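3.2 Condition of boards and sockets

Desktop computers reached the Sombatkul sorting hall in mixed lots, and 1,131 of them were opened for this part of the study. Each was logged by case type before any part was taken out. Boards were then graded on three points: the state of the processor socket, the state of the memory slots, and damage to small parts nearby.

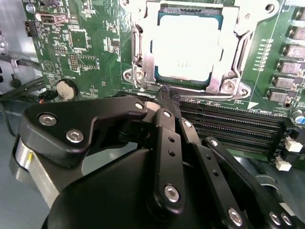 Socket damage was the main reason a board was moved from reuse to scrap. Pins bend easily once the processor is out, so we graded each socket as we found it and lifted the processor only at the next station. The board in Figure 3 (top) still has its processor in the bracket with the lever latched, and two Phillips screws hold the lower corners of the bracket. Memory slots were graded separately. Where a label such as DIMM_CPU1 was printed beside the slots, it was copied into the log, which made it easier to match boards of the same type later (Andrade, Section 2).

Of the opened computers, 400 were set aside for a full parts count. The rest were graded and closed again. 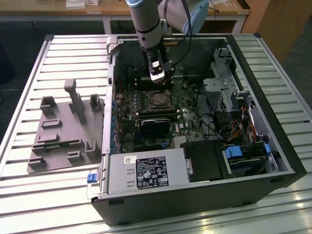 The order of removal depended mostly on the case. Cables came first, then drives, then the power supply, and the board last. In towers laid on their side, such as the one in Figure 3 (bottom), the power supply lies across the lower part of the case and the drive cage stands to the right, with a cable bundle curving over the board toward it. Blue plastic latches on the drive tray and a blue tab at the power supply mark the places we checked first for tool-free release. Broken latches were logged as case damage and did not affect the board grade.

Figure 3. Socket area of a desktop board (top) and open tower case (bottom).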